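Search this book
Search
Enter keyword or ISBN

Chapter 3
Waiting, Serving and Being Served: Queues in Everyday Life
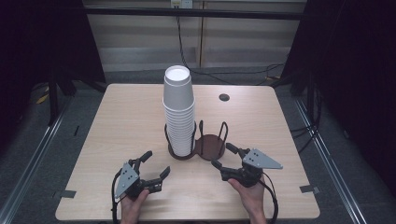

Most people join a queue several times a day without giving it much thought. They wait to pay for lunch, to speak to a receptionist, to get through a door. They also wait in queues they cannot see, such as the one formed by callers to a doctor's surgery or by forms in a tray on somebody's desk. This chapter is about how such queues form, how long they last and what the people who run a service can do about them.

We begin with a small case, which we shall return to in sections 3.2 and 3.4. The staff canteen at Hiltmont, a firm that makes fittings for shop windows, opens at noon. It has 2 tills. In the first minutes after opening there is no line to speak of. By a quarter past twelve the line reaches the door, and it stays there until shortly before one. The canteen manager, Ghazal Bakhtiari, had received complaints and asked the firm for a third till. Before agreeing, the firm asked her to keep a record of arrivals and of the time each customer spent at the till.

The record showed that the tills were idle for a good part of the lunch period taken as a whole. If customers had arrived at an even rate, two tills would have been more than enough. They did not arrive at an even rate. The workshop stopped at ten past twelve, the offices stopped at about the same time, and nearly everyone came down the same staircase together. The line that formed then took the rest of the period to clear.

This is the first point to grasp about queues. A service can have enough capacity on average and still have long waits. The average tells us whether the line will clear in the end. It tells us very little about what happens to the person who arrives at the busiest moment.

3.1 The parts of a queue

Any queue can be described by a few features. We shall use the following terms throughout the chapter.

Arrivals. The people or things that need the service. They may come one at a time or in groups, at regular intervals or irregularly. A bakery sees single customers through most of the morning and then a group when a bus stops outside.

Service time. How long it takes to deal with one arrival. Buying a stamp takes less time than sending a parcel abroad, so a post office has service times that vary a great deal. A car park barrier has service times that hardly vary at all.

Servers. The people, tills, desks or machines that do the work. The word does not imply a person. A washing machine in a launderette is a server in this sense.

Queue discipline. The rule that decides who is served next. "First come, first served" is the commonest, but there are many others. A hospital treats the most urgent cases first. A busy clerk may take the paper on top of the pile, so that the last to arrive is the first to be dealt with.

The layout of the waiting space is sometimes added to this list. A shop with a separate line for every till works differently from one with a single line feeding all the tills, even when the number of customers and staff is the same. With separate lines, a customer may be held up behind one long transaction while people who came later are served elsewhere. With a single line this cannot happen. The single line looks longer, and some customers are put off by it, but the waits are more even.

3.2 Why variation matters

Suppose that one customer arrives at a counter every 3 minutes exactly, and that each takes 2 minutes exactly to serve. There is never a queue. Each customer has left before the next comes in, and the clerk has a minute's rest between them.

Now keep the same averages but allow the times to vary. Sometimes two customers come in together. Sometimes one of them has a difficult request that takes 10 minutes. While that request is dealt with, several more people will arrive. The clerk can recover the lost time only in the short gaps between later customers, and it may be a long while before the line is gone. The minutes in which the clerk stood idle earlier in the morning cannot be saved up and used now.

The closer a service runs to its full capacity, the worse this effect becomes, as there are fewer gaps in which to catch up. A manager who sees an idle clerk and decides that the counter is overstaffed may be removing the very slack that keeps waits short.

At Hiltmont the variation came mainly from the arrivals. Bakhtiari's first proposal was therefore put aside, and the workshop's lunch break was moved to half past twelve. Fouad Hattar, the workshop foreman, objected that his staff started earlier in the morning than the offices did and should not have to eat later. The offices were moved instead. We shall look at the figures in section 3.4, where students are asked to draw the length of the line before and after the change.

Before you read on

Think of a queue you have joined in the past week. Write down what the arrivals were, what the servers were and which rule decided who went next. Note whether the delay came mostly from the way people arrived or from the time each one took. Keep your notes, as you will need them for the exercise at the end of section 3.3.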